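The Dowser of Cedside

The well man came in July, when the grass had gone the color of rope and my aunt was buying her water in jugs. 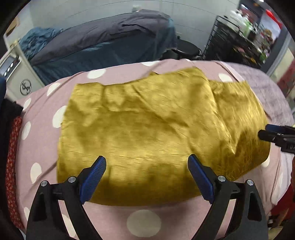

He wanted thirty dollars before he would get out of the truck. My aunt paid him. I had told her at breakfast what I thought of grown people who look for water with a stick, and she had told me to eat my eggs.

The stick was a coat hanger, cut and bent. I asked him what made it move.

"Water," he said.

"How deep?"

"Depends."

I said the whole county had water under it if you went down far enough, so he could hardly miss. He said that was a fair point and walked off toward the beans.

He went up and down the yard for most of an hour. I followed him with my arms folded. Twice the wire dipped, and both times I was sure I saw his wrists go first. By the fence it dipped again, hard, and he pushed a tent peg into the dirt with his boot.

"Twenty-two feet," he said.

"Why not twenty-three?"

"You can dig to twenty-three if you like."

My aunt laughed, which I thought was poor taste from a woman out thirty dollars. She gave him coffee on the step. He told her the Rezaei place up the road had been dry for 11 years before he walked it. I asked whether it had been wet after. He blew on his coffee and said they had moved.

When he had gone I took the hanger, which he'd left on the rail, and held it the way he had. I crossed the yard fast, feeling stupid. At the peg, nothing happened. I tried it again from the other side and got nothing there either, and I went in and told her so.

"You were gripping it," she said.

"I was holding it still. That's how you'd test it."

"Well, then."

The drillers could not come for three weeks. I wrote down the depth on the back of the feed bill, with the time of day next to it, so there would be no arguing later about what he had said. She used the bill to light the stove.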